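How to Write and Submit a Film Review for the Rellwood Community Film Program

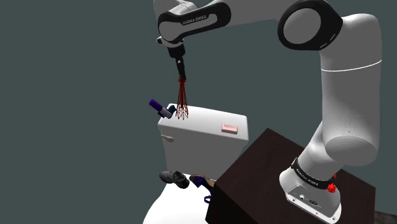 A computer-rendered robotic arm in white and black.

The Rellwood Community Film Program publishes reviews written by its members. Reviews appear on the program's website and, space permitting, in the printed season guide. This page explains how to choose a film, prepare notes, write the review and send it to the editors. It applies to animated and live-action features. Short films are covered on a separate page.

Before You Begin

You must be a current member to submit a review. Members under the age of 16 need the signed permission form, available at the front desk of the Claveck Street library branch.

Check the list of open titles before you start writing. The list is updated at the beginning of each month. Once a title has two published reviews, it is closed, and further reviews of it will be returned unread. If you would like to review a film that does not appear on the list, write to the reviews editor, Evangelia Galanis, and wait for a reply before proceeding.

Reviewers may not write about a film in which they, a family member or an employer had any part. This includes local productions shown during the March festival.

Step 1. Watch the Film Twice

The program asks reviewers to see a film twice whenever possible. Watch it the first time without taking notes. Write a single paragraph afterward, on the same evening if you can, recording what you remember and how you felt about it. Keep this paragraph. Many reviewers find that their opening sentence comes from it.

During the second viewing, take notes by running time. A note such as "29 min., argument in kitchen, no music" is more useful later than "good scene near the start." Write down character names as they are spelled in the closing credits.

If only one viewing is possible, as is often the case with theatrical showings, say so on the cover sheet. It will not count against you.

Step 2. Record the Basic Facts

Every review carries a fact line above the text. Supply the following:

Title, as it appears on screen
Year of first release
Director
Running time in minutes
Language, and whether subtitles or dubbing were used
Where you saw it (theater, library copy, home viewing)

Take the running time from the film itself. Packaging and online listings sometimes give the length of a different cut. A sample fact line reads:

The Orchard at Nilarer. Directed by Apostolos Psarras. 121 minutes. In Greek with English subtitles. Library copy.

The year has been left out of the sample because it varies by edition. Your own fact line must include it.

Step 3. Summarize the Plot

Keep the summary to one paragraph. It should tell the reader who the main characters are, where they are when the story opens, and what problem they face. Do not describe events from the last third of the film. If your argument depends on the ending, discuss it in general terms ("the final scenes ask the audience to forgive a great deal") and leave the details out.

Write the summary in the present tense. "Kashyap returns to the farm" is correct; "Kashyap returned to the farm" is not, unless the return takes place before the film begins.

Where a film is adapted from a book, play or folk tale, one sentence on the source is sufficient. Readers wish to know whether the film works for someone who has never met the original. A list of changes belongs in a different sort of article.

Step 4. State and Support Your Opinion

Your opinion should be clear by the end of the second paragraph. It may be mixed, but it must be stated. The most common reason for returning a draft is that the editors cannot tell whether the writer liked the film.

Support each judgment with something that can be seen or heard. If you found the animation stiff, name a sequence in which it was stiff. If a performance impressed you, describe a moment from it. Words such as "amazing," "boring" and "masterpiece" should be followed by evidence or removed.

Comment on the music, voice work, camera and editing only where you have something to say. A review is not required to cover every department.

For family films, add a short note for parents. Mention frightening scenes, strong language and violence. Avoid recommending a specific age.

Step 5. Revise

Set the draft aside overnight. Read it aloud the next day and mark any sentence on which you stumble. Check each name and title against your notes.

Do not read other reviews of the film until your draft is finished. If you borrow a phrase or an idea from another writer, give credit in the text.

Step 6. Submit

Send the review as a plain text attachment, with the title of the film in the subject line. Paste nothing into the body of the message except your name and membership number. Printed copies may be left at the Claveck Street desk in an envelope marked for the attention of Kosmas Galanis.

An editor will reply with an acceptance, a request for changes, or a decline. Reviewers who are asked for changes may resubmit once.

Questions

Questions about eligibility and forms should be directed to Myrtle Ostrowski in the membership office. Questions about a review in progress should be sent to the reviews editor. Requests for large-print or audio versions of these instructions are handled by Efthymia Sfakianakis at the Claveck Street branch.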